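Keeping two hands honest: how the Trislow cell is set up

Sioned Mostyn starts her mornings at the Trislow cell by opening and closing ten black fingers. She has a mug of tea in one hand and a tablet in the other, and she watches each finger in turn, left hand first. If one lags behind its neighbours she writes it in a paper book that hangs from the guard rail on a bit of string.

"People think the arms are the delicate part," she says. "The arms are fine. You grease them when the book says so and leave them alone. It's the hands and the wrists that take up my day."

The cell belongs to Vulel, which builds kitchen handling equipment, and it sits at the back of the firm's workshop behind a waist-high fence. It has two grey arms and two multi-fingered hands, with a worktop in front of them. A simulated copy of the same machine runs on a computer next door, and Mostyn's colleague Kiros Feyisa looks after that. The two of them share the job of keeping the real one and the copy in step.

Feyisa says that is harder than it sounds. The finger cables on the real hands stretch with use. A joint that was told to close to a given angle in the spring closes a little short of it by November, and the copy knows nothing about that unless somebody tells it.

"Sioned changes a cable, and my numbers are wrong by lunchtime," he says. "She leaves me a note. If she doesn't leave me a note, I find out the slow way."

They work from a figure the team calls the close value. On a new hand it is set at 105. When it drops to 95, the cables on that hand are re-tensioned, and if it won't come back up they are replaced. Mostyn does the measuring herself with a gauge block, always with the motors warm. She runs the hand for 12 minutes first.

"I used to do it cold," she says. "I got a different answer every time and blamed the gauge. I even sent the gauge away to be checked. It came back with a certificate saying there was nothing wrong with it."

After any work on the hands, Feyisa loads the new values into the copy and runs the grasp check before the real cell is switched back to normal running. The left arm gets a pot and the right hand gets a can. He likes the pair because they ask for different things. The pot is wide, so the fingers have to lie along the outside wall and press, and the wrist has to take the load when it tilts. The can is narrow enough for a hand to wrap around.

"If the left thumb is out, the pot tells you," he says. "If the fingers on the right are out, the can tells you. I put a plate and a chopping board between them so the arms have something they mustn't knock."

He stops the run part-way through, with both objects held, and looks at where the fingers meet them. He turns the view about and looks for a finger that has sunk into a surface or is hovering just off it. 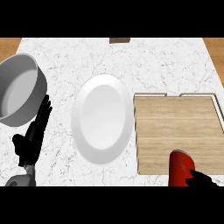
What goes wrong

Most of the faults in the book are small. Mostyn reads a few out: grit in a fingertip pad, a loose screw on the right wrist cover, a connector that had worked itself half out. The last of these took her the best part of a week. The left hand would drop into a safe stop whenever the arm reached across to the far side of the worktop, and nowhere else.

"I changed the hand controller, and it still did it," she says. "Then Consolacion came past and asked why the cable was tight."

Consolacion Estrella runs the machine shop on the other side of the wall. She had seen that the cable from the forearm to the hand pulled straight at full reach. It had been clipped back one hole too far after the previous service. Mostyn moved the clip, and the fault went away. There is now a dab of yellow paint on the correct hole.

The bigger jobs are done with the arm off its base. The left wrist was rebuilt after 388 hours of running, earlier than planned, when Mostyn heard it ticking. She found wear on the inner ring and sent photographs to Valtton, the supplier, where Fasil Asfaw deals with the firm's repairs. He told her to stop using it that afternoon.

"She had caught it early," Asfaw says by phone. "The ring was marked but the housing was good. If the housing goes, you are buying a wrist."

He sent a ring and a set of seals, and asked for the old parts back. Mostyn fitted the new ones in a day and spent the next morning on alignment. She does not trust the printed marks on the joint – they are too thick, she says, and two people will read them differently – so she uses a pin through the alignment hole and checks it with a feeler.

Getting the copy to agree

The rebuilt wrist sat slightly differently from the old one. Feyisa first saw it in the comparison file, where the real arm's readings drifted away from the simulated ones as the wrist turned. He put in a new offset, ran the check again and was still not happy with the end of the tilt.

It took them two more tries. The second was Mostyn's doing, as she had left one of the cover screws proud and the wrist was touching it at the end of its travel.

"I'd have sworn I did that screw up," she says.

Feyisa keeps every version of the values, named by the job that caused the change. The file after the wrist rebuild is called "wrist, left, third go". He has been asked to use proper version numbers by Natsumi Kikuchi, who manages the project, and he says he will when the next hand arrives.

Kikuchi is more concerned with the service book. There is one copy, in pencil, and some of it is under tea stains. She wants it typed into Yilma, the maintenance log the rest of the workshop uses, before a second cell is built in the space by the roller door.

Mostyn has started on it. She is up to the spring entries and does a page at a time while the hands are warming up.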